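Hsin-yi Hsu
Sep 10, 2022

1/ Swapped finger pads on the hand-held gripper this week. Old set: flat silicone. New set: blue, ridged, from Grarnov. Same linkage, same jaws, same camera mount. Notes follow.

2/ Test items are snack packages in and beside a cardboard box. Crinkled film is a good stress case for pads. It deforms, it reflects light, and the air inside shifts when you squeeze.

3/ Flat pads first. Fine on rigid packets. On pillow bags they slid along the film until they caught a seam. Closing harder moved the slip point but did not remove it.

4/ Ridged pads hold the bags with less closing force. The ridges fold the film a little and that seems to do the work. Trade-off: release is slower. Light wrappers cling to one pad after the jaws open.

5/ Chin-lung Chien asked about marking. Yes, some creasing on soft wrappers. No tears so far in 8 sessions. I would not use these on pastry without checking the contents afterwards.

6/ Camera: still the wide lens. At full opening both pads stay in view, so you can judge the approach before closing. The Domby lens is sharper in the centre but loses the pad faces when the jaws are wide.

7/ Log so far is 1,383 grasps across both pad sets. Target is 3,000 before I send anything to Gun-woo Hong for the Bellis comparison. I won't post slip rates until then -- the flat set has far fewer bag grasps and the numbers would mislead.

8/ One open item: 2 pivot screws per gripper, and I retorque them by feel. If anyone has a threadlocker they trust near plastic linkages, reply with the grade.

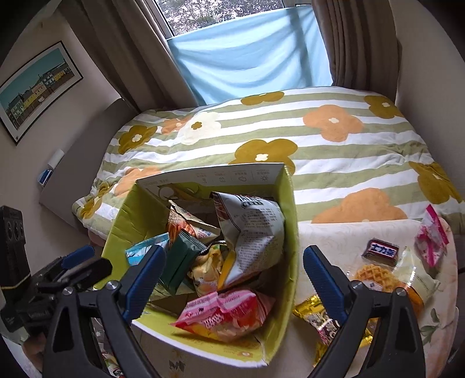
Ridged pads, jaws open over the snack box.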